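Mending evening: what we learned about wool

The autumn meeting was on Saturday, and more people came than we had chairs for. I promised to write down the main points, so that members who were not there can also use them. Please forgive me if I have mixed up some of the English words for yarn. In my language we have fewer.

Sarmīte Petrauskas opened with the question that we get most often: why does a darn in a wool jumper become hard after washing? Her answer was that the thread is too thick. Many of us take the same yarn that the jumper was knitted with, because the colour is right, and then we weave it so closely that the patch is like a small board. She recommends a thinner thread and a little more space between the rows. The wool will close the space by itself when it is washed a few times.

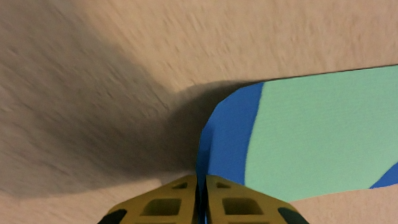 She also told us to begin the darn well outside the hole, in the part which is still strong. I have always started at the edge of the hole, and now I understand why my elbows open again every winter.

After the tea we talked about moths. This was a long discussion and not everybody agreed. Finn Engelhardt puts his jumpers in the freezer for two weeks, in a closed bag, and then lets them come back to room temperature before he opens it. Getsemaní Esquivel has no space in her freezer and prefers to brush everything outside on a sunny day, also under the collar and in the seams. Lavender was mentioned, and cedar wood. I had the feeling that those who believe in lavender will continue to believe in it, whatever we write in the newsletter. What all agreed on is that a jumper should be clean when you put it away for the summer. Moths like the places where there is food or sweat.

Setsuko Fukuda then showed the stitch that she uses for cuffs. It is a simple blanket stitch, but she works it over a second thread that lies along the edge, and this keeps the cuff from becoming wide. It is slow work. For one cuff she needs a whole evening with the radio on. Several people asked for the instructions and she will write them on one page for the next meeting.
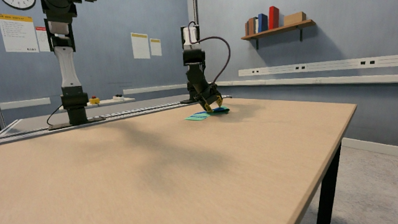
Hiltside Mending and Textile Club

Now some practical matters. The shared box of darning wool is nearly empty of grey and dark blue, which are the colours everybody needs. If you have ends of these at home, even short ones, please bring them. We have enough orange for many years.

The book about Nerska mittens is back on the shelf. The person who borrowed it left a very nice bookmark inside - you can get it back from me.

We also want to try a beginners' table from the next meeting. It will have four places, and you should bring one thing with a small hole, clean and dry, and not your favourite one. Takeshi Hayashi will sit there for the first hour and help with threading and with the first rows. After that he would like to do his own socks, so please come in time.

Needles: the long ones with the blunt point are for everybody, but they must go back in the tin before you go home. Scissors the same.

The next meeting is in October, at the usual hour. The door on the street side sticks when it rains, so push it at the bottom with your foot.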